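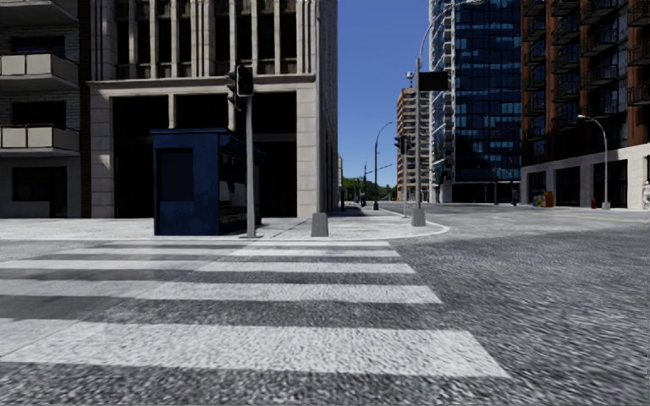 Joint ventures after the handshake: Gratia, Katene and the Aton plant

Notes for Thursday, Trindodstead. Slot is after coffee so start on time even if people are still coming in.

OPEN

Thanks to Anahera Tapsell for the invite. Say name, say I sat on the Aton board as the outside director, say I no longer do. No shares in either company. Get that out early, someone asked last time and it sounded like I'd been hiding it.

Who in the room has worked inside a joint venture? Hands. Who would do it again? Wait for the laugh, don't fill it.

Then straight into it. Two parts makers, both selling brakes to the same car companies, both too small to build a new plant alone. Gratia had the money. Katene had the design and the engineers who understood it. Aton was the plant they built together. Equal ownership, on paper.

WHAT THE PAPER SAID

Equal shares. Gratia names the chief executive, Katene names the head of engineering. Chair rotates. Any big spend needs both sides.

Explain "big spend" slowly. The contract put a dollar limit on single items and no limit on a string of small ones. Come back to this. DON'T give it away here.

Also in the paper: a break-up clause. One page. The rest of the agreement ran to binders and the bit about how it ends was one page, copied from an older deal (the old deal's company name was still in the footer when I first read it. true story, ok to use).

THE GOOD YEARS

Don't skip these, I rushed it at the last one and the whole talk came out sour.

Plant opened on schedule. First customer signed before the roof was finished. Payroll got to 2,204 people at the peak, counting both shifts and the test track. For a town this size that's huge, people here will know someone who worked there. Be careful with tone. Some of them may be in the room.

Meetings were short. Everyone agreed because everyone was making money. Nothing in the minutes worth reading. I thought that was a good sign!! Pause there.

WHERE IT WENT WRONG

Three threads. Keep them apart, people mix them up.

Money first. Gratia started buying steel and castings for Aton through its own purchasing office. Cheaper at first, and it was cheaper, I saw the quotes. Then a handling fee. Then the fee went up. Each order under the limit so none of it came to the board. Katene found out from a supplier at a trade show.

Then people. The chief executive was on loan from Gratia, pension at Gratia, next job at Gratia. Decent man. I don't think he ever set out to favor anybody. But when he picked up the phone with a problem he called his old boss, and Katene's people noticed who got called first. They started holding their own meeting before the board meeting. Then Gratia did too. By the time we sat down together both sides had already voted.

Then the design. Katene's engineers had an update to the brake controller, a real step up. They kept it at home. Legally they could, the license covered the version that existed at signing and said nothing on later ones. Gratia's view: you're starving the plant. Katene's view: you're skimming it. Both had a point, I said so in the meeting and made no friends.

[water]

THE MEETING

Main story, give it time.

Chair had just rotated to Katene. Item on the agenda was the budget. Gratia's side walked in with a proposal to buy Katene out, priced off the worst quarter we'd ever had. Nobody had sent it round beforehand. I got my copy when I sat down. Read the first page with everyone watching me read it.

Katene's chair closed her folder and asked for a recess. It lasted until evening. Sandwiches came, went stale. I walked between 2 rooms carrying messages that I was fairly sure each side could hear thru the wall anyway.

No deal that night. But both sets of shareholders had it by morning and after that it was a public fight, and the customers started asking who they shoud call. One of them moved an order. That did more harm than the fees and the license put together.

How it ended: Katene sold, at a better price than the first offer, kept the new design. Gratia kept the plant. More than 1,000 jobs went over the next while. Say the number plainly. No spin on it.

WHAT I'D DO DIFFERENTLY

Related purchases go to the board added up, every quarter, no floor.

Whoever runs the place should be hired by the venture and paid by the venture. If he's on loan, say when the loan ends and whether he goes back. I argued for this, too late and too quietly.

Write the license for the next version as well as the current one. Lawyers will say it's hard. It is hard. Pay them.

Spend a real day on the break-up clause while everyone still likes each other. Who can make an offer, how it's priced, how long the other side gets to read it.

Outside directors: ring both parents between meetings. I waited for the board pack like it was the weather forecast. My fault, say it's my fault.

QUESTIONS

Will get asked if Gratia planned it from the start. I don't know. Saw no document that says so. Don't speculate, there may be a reporter.

Will get asked about the closed shift. Answer it straight, don't hand it off.

If it's quiet, ask Anahera the one about supplier contracts, she has views.

Leave the handout on the back table. Train is early evening, so wrap up when the moderator stands.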